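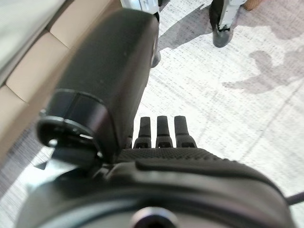 Plindex is a collection of transcribed interviews with former students of Tustell, a girls' boarding school, about the rules of daily life there and what the students thought of them. Each interview is divided into turns, and each turn is one line in the file turns.csv. Three short columns, rule, penalty and attitude, stand at the end of every line. They should be read together as one row, and a value in one of them has little meaning if you take it without the other two. The longer columns come before them and contain the spoken text and the speaker code.

Version and contact

The present version is the second one. In the first version the attitude column was filled by one person only, and we don't recommend to use it any more. Questions can be sent to Bożena Dudek, who keeps the files, or to Marjan Nouri for everything that concerns the English translations.

Contents

interviews/ has 27 text files, one for each speaker
turns.csv has all turns with the codes
rules.txt has the list of rule codes, with the wording of the school handbook where we could find it
glossary.txt explains school words such as "late bell", "brown slip" and "long Sunday"
consent.txt is the empty form which the speakers signed

How the interviews were made

Carolina Rocha and Stanisława Szewczyk did the interviews, mostly by telephone. Every speaker received the same 17 opening topics, but the interviewers were free to stay longer with one topic if the speaker wished so. For this reason the interviews have very different lengths. One speaker talked almost only about letters home and who was allowed to read them.

The transcripts keep repetitions and unfinished sentences. Laughing is marked with (l) and a long pause with (p). Coughing and noises from the street are not marked.

Codes

The column rule takes one of seven values: dress, hair, meals, visits, letters, study, other. Please be careful with "other". It includes chapel, shoes left in the corridor, and the very disputed question of radios after lights out.

The column penalty is empty when the speaker doesn't mention any. An empty cell doesn't say that there was no punishment.

The column attitude describes how the speaker feels at the time of the interview, not how she felt as a student. Where she clearly speaks about both, the turn was split.

Names and privacy

Names of students and teachers were replaced by codes. The name Hosseinzadeh stays in the text where it means the Hosseinzadeh wing, the dormitory building for the younger classes. Two speakers asked to have some passages removed, and these places are marked [removed]. Please don't try to find out who the speakers are.

Known problems

The handbook was revised several times and we don't have all editions, so a rule may be quoted in wording later than the speaker's own years.
In the file for speaker 7 the topics are not in the usual order.
Polish letters may look broken if turns.csv is opened in a spreadsheet without choosing UTF-8.

Thanks

Cyprian Kaczmarczyk checked the glossary against the old handbooks and corrected many of our dates.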